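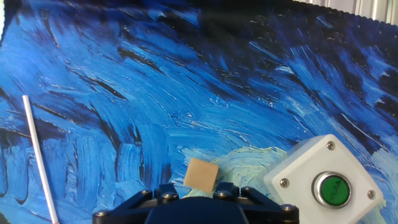

Chapter 3. The Direction of the Stroke

Fieldcraft Books > Seeing and Making > Part One > Chapter 3

August
By Sekar Pillai

Most beginners look first at the color of a painting and only later, if a teacher asks them, at the way the paint was put on. In this chapter we will do it in the opposite order. A brush leaves a mark that has a beginning, an end and a direction, and a painter who uses thick paint decides on this direction hundreds of times in one afternoon. In the blue picture at the head of the chapter the long curving strokes climb from the lower left toward the upper right, and the white flecks among them make the movement easier to follow. Even a printed copy keeps this direction. What a print can lose is the height of the paint, and we will come back to this question in Section 3.4.

The word for paint that is laid on thickly is impasto. It comes from Italian and is related to the word for dough or paste. Oil paint is good for impasto because it dries slowly and keeps the shape that the brush or the knife gave to it. Watercolor cannot do the same, as it sinks into the paper and becomes flat.

When I was a student I had a teacher at Denstead, Li-hua Shih, who did not allow us to use a brush narrower than a thumb for the first 7 weeks. We complained very much. With such a brush it is not possible to draw a small leaf or an eyelash, so we had to think where the whole tree was going. I still give this exercise to my own classes, though I have made it shorter.

Direction can do several kinds of work. It can follow the form, as when strokes go around an apple and make it look round. It can also follow a force, for example wind or falling water. Sometimes it follows nothing in the subject at all and only keeps the surface alive. Van Gogh used the first two kinds often in the same canvas, and in his late landscapes the sky and the field may be painted with equal energy, so that the eye does not rest in either of them. 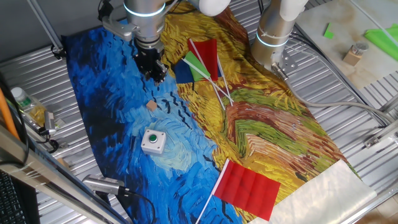

Imani Muli objects that this way of speaking gives too much credit to plan and too little to habit. A right-handed painter, she writes, will pull the brush more easily along one diagonal than along the other, and a part of what we call expression is only the comfort of the wrist. I think she is correct about the wrist. But habit can be resisted, and you may test it by turning your paper upside down in the middle of a study.

Before you read Section 3.1, please prepare the following:

- one flat brush, wide
- 3 sheets of heavy paper
- blue, white and one dark color of your choice
- a soft pencil

Cover the first sheet with strokes in one direction only. On the second sheet, change the direction slowly from one corner to the other. Leave the third sheet clean, you will need it for the exercise on edges.

3.1 Strokes that follow the form

Questions about this chapter: write to Rosales Editions, Teaching Desk. Copyright Rosales Editions. Back to top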